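Will a Robot Ever Put My Groceries Away?

I have unloaded something like a lifetime's worth of paper towels, and I'd love to hand the job to somebody with metal fingers. So I drove out to Skostcombe in June to see Rostyslav Karpenko, whose team at Drullico is teaching an arm to tidy up (well, to try).

Most of the teaching happens in simulation. A make-believe arm in a make-believe room can practice all night, drop everything it owns and never dent a floor. The software had gone through 4,000 practice runs the week before I came - I've folded fewer towels than that in my whole life!

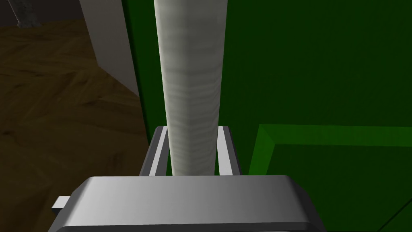 Picking things up is the part Karpenko worries about least. Letting go is harder. Soft stuff squashes, tall stuff tips, and a gripper that squeezes a hair too much on a computer can make a real mess in a real kitchen. He ran 14 tries on the real arm for me, and nine went fine. The other five I'd have gotten yelled at for as a kid.

Then there's speed. My sister could clear a week's shopping while the arm was still thinking over its first item (she'd also be on the phone). Karpenko figures stockrooms will get there before houses do, and I believe him - shelves stay put, and my kitchen never does. I drove home, stopped for milk and put it all away myself.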